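Start | Verein | Protokolle | Termine | Kontakt

Zuletzt aktualisiert: September
Lesezeit: 4 Minuten

Repair-Treff Troseck — Protokoll der Mitgliederrunde im September

Beginn: 19:10 Uhr, Ende kurz vor halb zehn
Ort: Nebenraum der Bücherei
Anwesend: siehe Liste im Ordner, dazu erfreulich viele Gäste
Protokoll: Schriftführung

TOP 1 Begrüßung und letztes Protokoll

Das Protokoll der Juni-Runde wird ohne Änderungen angenommen. Einziger Nachtrag: Die Lötstation ist wieder da, sie stand im Schrank hinter den Flipcharts. Große Freude, vor allem am Elektrotisch. Die Tagesordnung wird um TOP 6 (Umzug in die Halle) ergänzt.

TOP 2 Rückblick auf den Sommer

Der Sommer war großartig, das muss so im Protokoll stehen. Bei den beiden Terminen im Juli und August kamen zusammen 80 Geräte auf die Tische, so viele wie noch nie in den Ferien. Sehr beliebt waren wieder die Kaffeemühlen und alles mit Kabelbruch. Am Nähtisch wurde bis zum Schluss gearbeitet, obwohl dort nachmittags die Sonne draufsteht und man sich die Nadeln fast an der Fensterbank warmlegen kann. Das alte Spulentonbandgerät aus Lakitz läuft nach dem dritten Anlauf wieder — es wurde zur Feier des Tages gleich eine halbe Stunde Tanzmusik gehört, Applaus inklusive.

Nicht so schön: Bei Akkuschraubern mit verklebtem Gehäuse kommen wir weiterhin kaum hinein. Der Elektrotisch sammelt Erfahrungen und schreibt eine Seite für den Ordner. Wer zu Hause einen defekten Schrauber liegen hat und ihn zum Üben hergeben mag, bringt ihn bitte mit.

TOP 3 Kasse

Der Kassenbericht liegt aus. Aus den Spendendosen und vom Kuchenverkauf stehen jetzt rund 500 Euro für Werkzeug bereit. Vorgeschlagen werden ein ordentlicher Satz Sicherheitsbits, ein zweites Multimeter und eine Fußplatte für die Overlock. Alle drei Anschaffungen werden einstimmig beschlossen. Der Wunsch nach einem eigenen Ultraschallbad wird lebhaft und mit leuchtenden Augen diskutiert, aber auf das Frühjahr verschoben.

TOP 4 Ersatzteillager

Die Schubladen sind neu sortiert! Kondensatoren, Schalter und Kleinmotoren haben jeweils ein eigenes Fach, die Knöpfe sind nach Größe und nicht mehr nach Farbe geordnet (der Nähtisch hat abgestimmt, knapp). Die Kiste »Unklar« bleibt bestehen, soll aber vor jedem Termin einmal durchgesehen werden. Halter überlässt uns einen Posten Sicherungen und Lüsterklemmen aus Restbeständen, Abholung mit dem Lastenrad ist geklärt. Herzlichen Dank dafür.

Offen ist noch die Frage der ausgeschlachteten Geräte. Vorschlag: Was beim übernächsten Termin nicht verwertet ist, geht zum Wertstoffhof. Zustimmung bei einer Enthaltung.

TOP 5 Kurse im Winterhalbjahr

Es wird sieben Abende geben. Fest stehen Fahrradlicht, Messer schärfen, Reißverschlüsse, Stecker und Leitungen sowie ein Abend nur über Nähmaschinen — auf den freut sich die halbe Runde schon jetzt. Zwei Abende sind noch frei. Ideen aus der Runde: Stuhlgeflecht und Radios. Für das Stuhlgeflecht wird noch eine Leitung gesucht. Das Material käme günstig über Aguirre, die Anfrage läuft.

Anmeldung wie bisher über den Aushang in der Bücherei, Beginn jeweils 18:30 Uhr. Kinder ab zehn dürfen mit, beim Messerschärfen bitte nur in Begleitung.

TOP 6 Umzug in die Halle

Ab November können wir die Termine probeweise in der Halle in Lakitz abhalten. Wer beim Ortstermin war, kam begeistert zurück: Platz ohne Ende, der Boden ist eben, und ein Rollwagen mit Waschmaschine fährt sich dort fast von allein. Die Bücherei bleibt für Kurse und Besprechungen unser Zuhause. 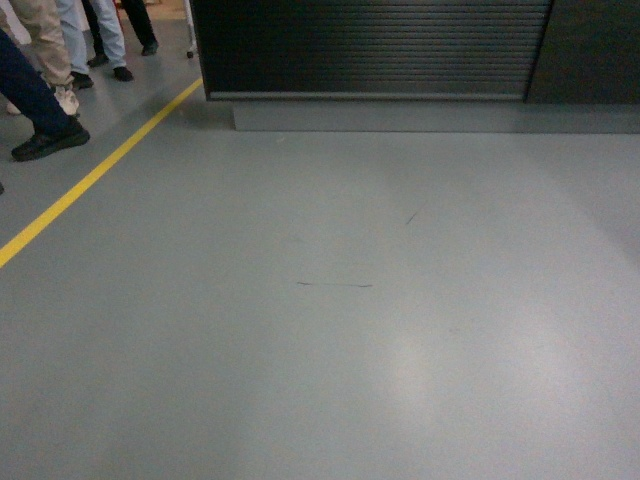 Zur Aufteilung gibt es zwei Entwürfe. Im ersten steht die Anmeldung gleich am Eingang und der Kuchen ganz hinten, im zweiten ist es umgekehrt. Nach längerem Hin und Her setzt sich der zweite durch, mit der Auflage, dass der Kaffee nicht neben dem Elektrotisch landet. Verlängerungskabel und Kabelbrücken müssen mit, die Liste dazu hängt am Schrank. Der Nähtisch bekommt den hellsten Platz.

Zu klären bis zur nächsten Runde: Schlüsselübergabe, Heizung, Busverbindung am späten Nachmittag, Versicherung für den neuen Ort.

TOP 7 Verschiedenes

Das Banner hat einen Riss und wird (natürlich) selbst geflickt. Für die Spendendosen werden neue Aufkleber gedruckt. Eine Besucherin hat uns einen sehr lieben Brief über ihren reparierten Mixer geschrieben, er wurde vorgelesen und kommt in den Ordner.

Nächste Runde im Oktober, gleicher Ort, wieder 19 Uhr. Bitte Tassen mitbringen.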